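Speaker notes, Demance workshop, teleoperation session
4 September 2021

Slide 1. Title. Skip the bio. Say that the talk covers collection only; training is in the Umberg talk after the break.

Slide 2. Two ways to show a task. By hand: operator holds the arm and moves it through the motion. By remote: operator stands apart and drives both arms from a pair of controllers. We used the first until May, then switched. Main cause: with two arms, one person runs out of hands.

Slide 3. Numbers. Over 2,000 demos recorded in the Wikora simulator, 700 of them with both arms. After filtering, 516 of the two-arm set remain. Expect a question on the drop. Answer: mostly long pauses and grippers closed on air. We cut a demo if the operator stops for more than 4 seconds.

Slide 4. Control mapping. Wrist pose is relative, not absolute. Clutch button lets the operator re-center without moving the arm. Mention that new operators forget the clutch and end up with their elbows behind them. Do not go into the filter math.

Slide 5. Scene changes. Cowie scripts swap wall, floor and table colors between demos. Objects and furniture get new colors too. Physics stays fixed. Point out that the operator sees the same odd colors the policy will see.

Slide 6. Start pose. Every demo begins with both grippers clear of the objects. Reach is part of the task and must be in the data. If short on time, go straight from here to the last slide and leave it up for questions.

Slide 7. Last slide, no text on it. Pause, then take questions. Repeat each one for the recording.

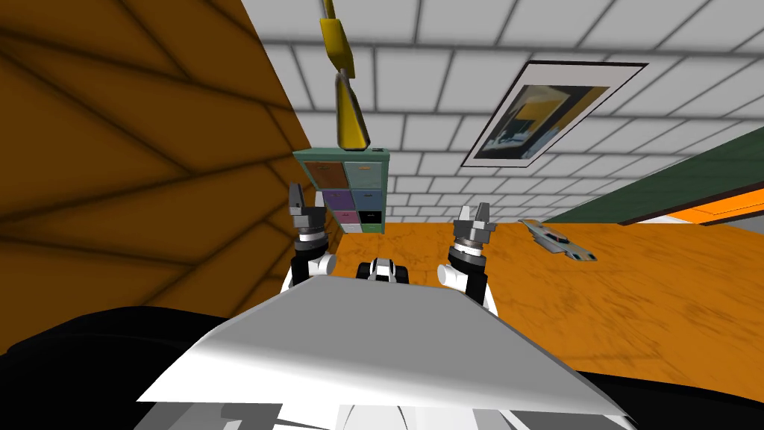 Slide 7: Simulated scene, both grippers up, silver object on the orange tabletop still out of reach.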